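第六章 课程项目:用手持式夹爪采集家居操作示范

本章导读

前五章讨论了机械臂的运动学、末端执行器的结构、标定方法以及位姿估计的基本原理。从本章起,课程进入项目阶段。各小组将在布置成居室的实训室内,手持一对夹爪完成整理桌面、开合抽屉、取放书本等日常操作,同步记录头部视角的图像和夹爪的位姿,并把记录整理为可供模仿学习使用的示范数据集。

本章是项目阶段的第一章,内容集中于采集之前和采集之中的工作,包括任务定义、场景布置、设备检查、动作规范以及现场记录。数据清洗与时间对齐在第七章讲授,策略训练与上机验证在第八章讲授。三章使用同一批数据,采集阶段遗留的问题会一直带到后面,因此本章的考核以数据质量为主,动作的快慢不计入成绩。

课程项目沿用Renden教学平台的任务编号和文件格式。平台由Troels Stougaard主持编写,本章所附的任务卡、记录表和检查表均以其第二版为准。使用第一版材料的班级,应注意两版在“片段”一词上的定义差别:第一版将一次开机到关机之间的全部记录称为一个片段,第二版则将一次完整的任务执行称为一个片段。

学习目标

完成本章学习后,学生应当能够:
(1)说明手持式夹爪采集与遥操作采集在设备、成本和数据形式上的差异;
(2)将一项家居任务分解为起始状态、操作步骤和结束状态,并写成任务卡;
(3)独立完成采集前的设备检查,识别标记遮挡、指示灯异常和线缆牵绊等常见问题;
(4)按照规范完成双手示范,并对失败片段作出正确标注;
(5)填写现场记录表,使未到场的同学能够据此复现场景布置。

学时安排

本章共20学时,其中讲授4学时,设备练习4学时,正式采集10学时,小组互查2学时。正式采集分两个单元进行,两个单元之间至少间隔一天,以便小组抽查第一批数据并修订任务卡。

6.1 项目背景

6.1.1 为什么使用手持式夹爪

模仿学习需要大量示范。示范可以由操作者遥控机械臂完成,也可以由操作者手持与机械臂末端结构相近的夹爪直接完成。遥操作得到的数据与机器人的关节状态一一对应,后续处理较为简单,但每采集一个片段都要占用一台机械臂,操作者也需要较长的练习时间。学生班级中设备有限,若全部采用遥操作,多数学生在项目阶段只能旁观。

手持式夹爪将末端执行器从机械臂上分离出来。操作者双手各持一只,像使用工具那样完成任务,夹爪的开合和空间位姿由附带的传感器或外部视觉系统记录。学生经过较短的练习即可上手,采集地点也不受机械臂安装位置的限制。这种方式的代价在于,人的手臂可以到达的位置,机械臂未必可以到达;人在操作中自然产生的转身、弯腰和迈步,也需要在后续处理中予以考虑。本章第6.4节将讨论如何在采集时减少这类动作。

本课程所用夹爪的外壳上固定有ArUco标记卡。第四章已经说明,此类标记的黑白图案含有编号信息,相机在已知标记边长和自身内参的条件下,可由图像中的角点解算出标记相对于相机的位姿。标记卡应保持平整、清洁,边缘不得翘起。卡面弯曲时,角点仍可能被检出,但解算结果会产生偏差,这种偏差在回放时不易察觉。

6.1.2 为什么选择居室场景

早期的教学采集多在单色背景的实验台上进行。背景干净有利于初学者观察算法的表现,但由此训练出的策略换一张桌子便难以工作。Renden平台从第二版起要求课程项目在带有家具和日用品的房间内进行,房间中应保留台灯、书本、绿植、线缆等与任务无直接关系的物品。

居室场景对采集者提出了更高的要求。家具限制了站位,电源线可能横在脚边,窗户和玻璃门会带来反光,冰箱上的贴纸和标签也会进入头部相机的视野。这些因素本身属于数据的一部分,采集者不需要将其清除,但必须如实记录,并保证同一任务的不同片段在预定范围内变化。

6.1.3 头部视角的特点

头部相机随操作者的视线移动。操作者注视抽屉时,抽屉位于画面中部;操作者低头查看站位时,画面中会出现自己的双腿和双脚。初次参加采集的学生常常忽略这一点,以为相机始终对准桌面。实际记录中,低头、转头和抬头都会改变可见范围,双手夹爪上的标记也可能在某些时刻离开视野。

图6-1为头部相机记录的一帧。采集者低头时,白色运动鞋与双手夹爪同时进入视野,两只夹爪上的标记卡和绿色指示灯均可辨认;前方白色书桌的上层抽屉处于拉开状态,桌面放有台灯、相框和一本硬皮书,桌下地面上有一条白色线缆通向插线板。阅读本图时,请对照6.1.2的内容,注意右侧夹爪垂向地面的黑色线缆与采集者双脚的相对位置,并思考采集者向书桌迈步之前应当检查哪些事项。

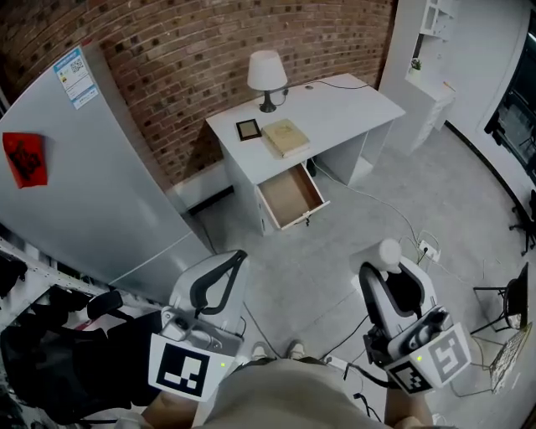

6.2 任务定义与任务卡

6.2.1 任务的三个要素

一项可采集的任务由起始状态、操作步骤和结束状态构成。三者均应使用可观察的语言描述。“把桌子收拾好”不能作为任务名称,因为不同的人对“收拾好”有不同理解,标注人员也无法据此判断片段是否成功。“将桌面上的书放入上层抽屉并关闭抽屉”则可以作为任务名称,其结束状态能够由图像直接核对。

起始状态应写明与任务有关的每一件物品的位置和姿态。书本是平放还是竖立,抽屉是关闭还是拉开,相框是否在操作路径上,都应写入任务卡。与任务无关的物品不必逐件描述,但应拍摄场景照片附在记录表之后。

操作步骤以夹爪的动作为单位,每一步只写一个主要动作,并注明由左手还是右手完成。双手同时动作的步骤应单独标出。步骤之间的过渡姿态由采集者自行掌握,任务卡不作规定。

结束状态除物品位置外,还应包括夹爪的位置。课程统一规定,任务完成后双手夹爪退至身前,停留两秒后再结束记录。停留时间过短,片段末尾容易丢失;停留时间过长,则会使数据中出现大量静止画面。

6.2.2 任务卡示例

任务编号:Kellari-02
任务名称:将书放入抽屉
起始状态:书平放于桌面前部,封面朝上;上层抽屉关闭;台灯位于桌面后部,灯线不越过书本。
操作步骤:
第一步,右手夹爪夹住抽屉拉手,将抽屉平稳拉出。
第二步,右手夹爪松开拉手并退离抽屉。
第三步,左手夹爪夹住书脊一侧,将书略微抬离桌面。
第四步,右手夹爪夹住书的另一侧,双手将书移至抽屉上方并放下。
第五步,双手夹爪退出抽屉,由右手夹爪将抽屉推回。
结束状态:书完全位于抽屉内;抽屉关闭;双手夹爪退至身前。
允许变化:书的朝向、书与桌沿的距离、采集者的站位。
不允许变化:抽屉层数、书的种类、台灯位置。

Kellari系列的任务均以书桌为中心,适合第一次采集。Hemmin系列涉及衣物和置物架,物体形状不固定,起始状态较难复现,应在第二个单元进行。两个系列的完整任务卡见附录B。

6.2.3 变化范围的设定

同一任务的片段之间若完全相同,模型只能记住一条轨迹;若变化过大,则在课程规定的数据量下难以学到稳定的行为。小组应在任务卡中明确列出允许变化和不允许变化的因素,并在采集中轮换。站位的变化以半步为宜,物品位置的变化以夹爪仍能从原方向接近为限。

每组在正式采集阶段应提交60个有效片段,失败片段另行保存,不计入有效数量。上一轮课程中,64名学生共提交2,950个片段,其中因起始状态与任务卡不符而被退回的片段多于因动作失误而被退回的片段。教师在讲授本节时,可选取被退回的片段与任务卡逐项对照。

6.3 采集前检查

6.3.1 场地检查

地面线缆应贴近墙根或家具底部走线。插线板放置在采集者的行走范围之外,插头应完全插入。确因插座位置所限而无法避开时,须在任务卡的场地草图上标出线缆走向,并在采集开始前由全组成员确认。

抽屉、柜门和冰箱门应逐一试开,确认开启后不会碰到相邻家具。抽屉中的杂物应取出。玻璃门和大面积窗户处于头部相机视野内时,应记录窗帘的开合情况以及室内灯光是否开启。座椅移至任务区域以外,位置固定后不再变动。

6.3.2 设备检查

设备检查由两名学生配合进行,一人操作,一人对照检查表读出项目并填写结果。检查顺序如下。

第一,检查夹爪指垫。指垫应安装牢固,表面无油污和粉尘。左右夹爪的开合行程应一致。

第二,检查标记卡。核对标记编号与左右手的对应关系,确认卡面平整。左右标记装反是最难在后期发现的错误之一,检查人员应当亲手指认编号。

第三,检查指示灯。本课程所用设备以绿灯表示可以记录,任何一侧未亮绿灯时不得开始采集。

第四,检查线缆。连接夹爪的线缆应留有足够长度,使采集者双臂伸展时不受牵拉;多余部分应收拢,防止缠绕家具或绊脚。

第五,检查头部相机。采集者戴好设备后依次注视桌面、抽屉和双手夹爪,由同伴在屏幕上确认三者均清晰可见。头带松紧以低头时相机不下滑为准。

6.3.3 着装与个人物品

采集者应穿防滑的平底鞋,袖口收紧,不佩戴会遮挡标记卡的饰物。长发应束起。衣着颜色不作限制,但同一片段内不得更换或脱去外衣。手机和证件统一存放于场地之外,以免屏幕上的私人信息进入记录。

6.4 动作规范

采集者应先站定,再伸出夹爪。行走与操作同时进行时,头部晃动较大,图像容易模糊,夹爪位姿的解算也会受到影响。确需移动的任务,应将移动作为单独的步骤写入任务卡。

操作时视线应落在当前接触的物体上,避免提前看向下一个目标。人在日常生活中习惯提前移开视线,例如手还在关抽屉,眼睛已经转向别处。这种习惯会使关键的接触过程缺少图像,练习阶段应反复纠正。

夹爪接近物体的速度应均匀,接触之后稍作停顿,再进行拉、抬或推的动作。夹空时允许在原处重新夹取一次,并在记录表中注明“重试”。第二次仍未夹住的,完成退回动作后结束该片段,标注为失败。严禁用手指、膝盖或前臂协助夹爪完成动作,因为机械臂不具备这些部位,此类片段即使结果正确也一律作废。

机械臂的腕部转动范围小于人手。采集者应避免大幅翻腕,转弯时以整个前臂带动夹爪。各组可先在Zirnberg练习板上完成转动练习,熟悉板上标出的角度界限后再进入居室场景。

6.5 现场记录

每个片段结束后,记录员应立即填写任务编号、片段序号、采集者代号、结果和备注。备注一栏只写事实,例如“抽屉未完全关闭”“左侧标记被书遮挡”,不写推测和评价。记录表不得在全部采集结束后凭回忆补填。

采集者与记录员每完成一组片段轮换一次。轮换时重新核对起始状态,并由接手的采集者再次检查头部相机的视野。场景中任何一件家具发生移动,均应暂停采集,依照场地草图恢复原位后继续。

课前准备

请各小组在第一次上课之前完成以下工作:
1. 阅读附录B中Kellari系列任务卡,选定两项任务;
2. 绘制实训室的场地草图,标出书桌、冰箱、置物架、窗户和插线板的位置;
3. 复习第四章标记位姿解算的内容,并完成该章习题第三题;
4. 对照图6-1和6.3节,写出采集者迈步前的检查事项,随场地草图一并提交。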